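# Ranger, trier, déplacer : où en sont les machines ?

*Publié le 4 mai 2018*

On demande souvent à Fenisier quand une machine pourra vider un lave-vaisselle ou remettre un rayon en ordre. La réponse dépend beaucoup de la tâche. Poser une boîte en carton sur une étagère ne pose plus de difficulté depuis longtemps. Les objets souples, transparents ou brillants restent un problème quotidien, et une maison comme un magasin en sont pleins : sachets, films, housses, torchons, barquettes.

Cette page porte sur un cas très ordinaire, le sachet transparent à fermeture rouge. On en trouve dans les tiroirs de cuisine, dans les bureaux et dans les réserves de boutique. Pour une personne, prendre un sachet et le déplacer ne demande aucune réflexion. Pour un bras équipé d'une pince à doigts rigides, il faut trouver le bord du plastique, choisir un point de prise et garder l'objet pendant qu'il se balance.

Les trois vues ont en commun le plastique transparent, le rouge vif et la pince noire.

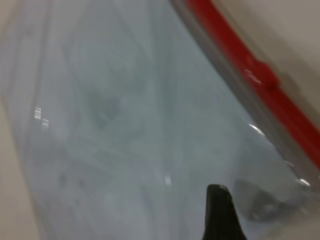

De très près, il reste surtout des gris, des reflets et une bande rouge en diagonale.
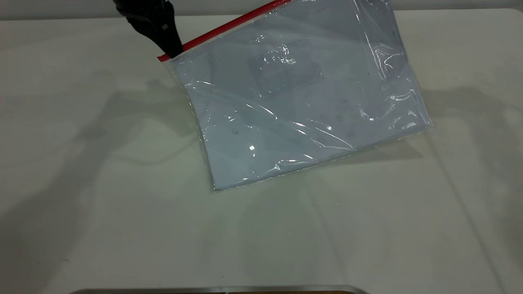
Le sachet tenu en l'air par un coin, au bout de la fermeture rouge, avec sa pile de feuilles à l'intérieur.

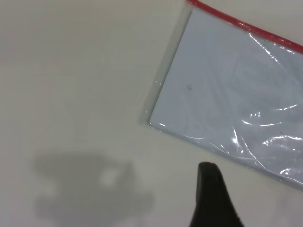 Le sachet sur la table claire, le doigt de la pince à courte distance.

La première difficulté est de voir. Un film transparent prend la couleur de ce qu'il recouvre, et ses reflets changent dès que la caméra ou la lampe bouge. Les capteurs de profondeur courants passent à travers ou renvoient des trous. Stella Minja, qui suit les essais de manipulation chez nous, préfère donc partir de ce qui est franchement coloré. Une fermeture rouge donne une ligne nette, avec une direction et souvent une extrémité repérable. Un sachet entièrement incolore oblige à chercher autre chose, par exemple le bord du contenu.

La deuxième difficulté est le poids. Tenu par un coin, un sachet rempli de papier pivote, et son contenu peut glisser vers le bas. La position calculée avant la prise ne vaut plus grand-chose une fois l'objet soulevé. On peut aller lentement, ou bien reprendre la mesure en l'air avant de reposer. Nous faisons les deux, et c'est long : à Skelitz, une série de 100 déplacements occupe facilement l'après-midi, réglages compris.

Il y a aussi la question de ce qu'on appelle une réussite. Mayu Nishimura tient à distinguer deux choses dans nos relevés : l'objet a quitté la table, et l'objet est arrivé à l'endroit voulu, à plat, sans pli sous la pile. Dans une réserve, seule la seconde intéresse le responsable de rayon. Dans une cuisine, on est plus tolérant, à condition que le tiroir ferme.

À ce jour, nous ne proposerions pas ce travail à un client sans une personne à côté. Le tri de boîtes rigides, oui, et l'atelier de Jibrin s'en sert déjà pour ses retours. Pour le souple, la vitesse est encore trop faible et les reprises à la main trop fréquentes. Ouvrir la fermeture, sortir les feuilles et refermer serait une autre affaire, qui demande au moins 2 points de prise et une bonne maîtrise de l'effort.

La prochaine série est prévue en juillet, dans les locaux de Preltillow, avec 13 types d'emballages souples et 300 prises au programme. Les résultats seront ajoutés à cette galerie.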